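Grulley Community Television
Program Board – Minutes of the Regular Meeting
Held in the upstairs meeting room, Tutton Street studio
Status: approved as amended

1. Call to order

The chair called the meeting to order at 6:30 p.m. A quorum was present. The station manager, the scheduling editor and the head of drama attended as staff. The viewer representative for the north district sent apologies.

2. Minutes of the previous meeting

The minutes were approved with one correction. Under item 5, "second season" should read "second half of the first season."

3. Drama: The Misska Ferry

The head of drama reported on the station's serial, The Misska Ferry. All 16 episodes have now been delivered by the production company, Nguyen Pictures. Picture and sound are complete on every episode except the last, where the closing song is still to be cleared with its publisher.

The board considered the running order. Episodes 7 and 8 were written as one story and the producers have asked that they be shown on the same evening. The scheduling editor noted that this would push the late news back by half an hour. Two members objected to moving the news for any drama. After discussion it was agreed that the two episodes will be shown together, starting half an hour early, and that the news will stay at its normal time.

A member asked whether the flashback scenes in the first episode would confuse viewers, as the harbor master appears in them under a different family name. The head of drama replied that the matter is explained in episode 3 and that the writers did not wish to give it away sooner. The member asked that the concern be recorded.

Resolved: That The Misska Ferry begin its run in September in the 8:00 p.m. slot, with episodes 7 and 8 paired. Carried, one abstention.

4. Viewer survey

The station manager presented the results of the spring survey. Forms were sent to 1,039 subscribing households and 549 were returned. The board thanked the front office for entering the replies by hand.

Viewers asked most often for repeats of older serials at weekends, and for captions on all drama. There were also complaints about the volume of program announcements compared with the programs themselves. The engineer has been asked to measure levels over one full evening and report back.

The board noted that the survey did not ask which device people watch on. This question will be added next year.

5. Captions

Captions are in place for the current drama schedule but not for the archive. An outside quote has been received for the archive serials. Members felt that the price was fair but that the delivery dates were too vague to accept. The station manager will ask for firm dates – by batch, if a single date cannot be given – and bring the quote back in June.

6. Preview screening

It was agreed to hold a public preview of the first episode of The Misska Ferry in the main studio. Seating is limited to 100 under the fire permit, and tickets will be free but must be reserved. Half will be held for subscribers until one week before the event. The producers will be invited to take questions afterward. No episode after the first is to be discussed from the stage.

Action: Scheduling editor to confirm the studio booking. Front office to open reservations.

7. Complaints

One written complaint was received, concerning a hospital scene in the afternoon repeat of an older serial. The board viewed the scene and found that it was suitable for the hour, but that the notice shown before the program was too short to read. The complaint was upheld in part. A reply will be sent over the chair's signature.
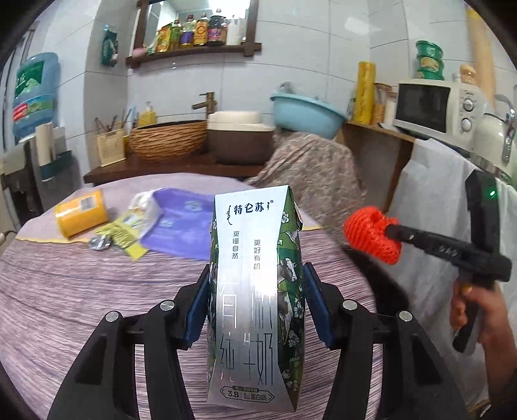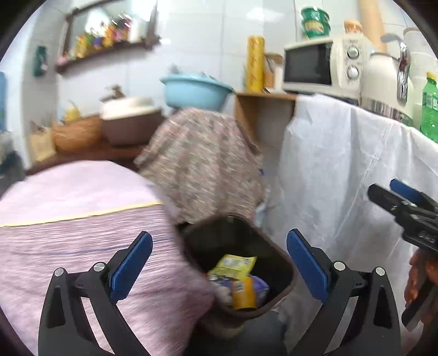

8. Other business

The listings page on the station's website still shows last season's cast for two programs. Staff will correct it before the new schedule is posted.

A member proposed that scripts submitted by local writers receive an answer within a fixed period. The head of drama said that unsolicited scripts are read as time allows and that no record is kept of when they arrive. It was agreed that a log be started at once. The question of a fixed period was held over.

9. Next meeting

The next regular meeting will be held in June at 6:30 p.m. in the same room. Papers are to reach the front office one week in advance.

The meeting adjourned at 8:15 p.m.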